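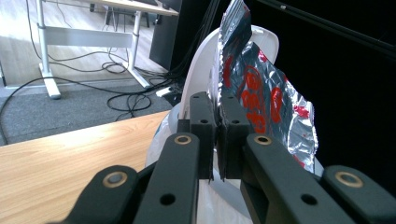

Jukel Two-Finger Hand-Held Gripper: Setup and Upkeep Review

Rating: 4 out of 5

We bought the Jukel for picking trials on snack and coffee packets, the kind of foil that creases as soon as you touch it. It replaced a Vuston unit that had worn out at the pivots. I set the Jukel up, ran it through its first service and have now done one repair on it, so this review is mostly about that side of things.

Setup

The gripper comes in two boxes, with the linkages assembled and the fingertip pads packed separately. The pads are rectangular blocks with two small holes near the top. Ours needed a light pass with a file before they would seat flush, and the left one still went on tighter than the right.

Alignment takes the most time. The manual tells you to close the jaws and tighten everything down at once. I got a better result by leaving the pad screws a quarter turn loose, closing the jaws on a piece of card, and then tightening from side to side. Ours still closes at the pads with a narrow gap lower down. I spent most of a morning trying to get rid of it before Normand Bélanger, who looks after the machines here, told me to leave it alone. Foil packets are held above that point and it has made no difference to the grip.

Looking after it

The links are matte black plastic and turn on brass-colored bushings. The manual asks for a check every 3,000 cycles. Wipe the bushings with a dry cloth, work each link by hand and feel for side play. Do not oil them. I put a drop of light oil on one during the first week and it picked up crumbs and fine dust until the link dragged.

The matte finish hides dirt well, so go by feel. A full check takes me 6 minutes with the pads left on.

The one repair

The right outer link started to click at 254 hours on our log. The bushing had worked loose in its seat. Hervieu sells the spare set, part 101, and it arrived in September with a pressing tool included. Support the link on a flat block before pressing the new bushing in, or the plastic will flex and the bushing will go in crooked. Mine did the first time and I had to push it back out.

Compared with the Wondia

We also have a Wondia on loan. It is smoother out of the box and its pads arrive fitted, but the bushings are molded in, so a worn one means a new link. The Jukel is fussier to set up and much cheaper to keep going.

What I would change

The pad screws are too soft – buy spares. The manual needs a proper drawing of the pivots. I would also like a marked zero position on the links, to save redoing the card trick every time the pads come off.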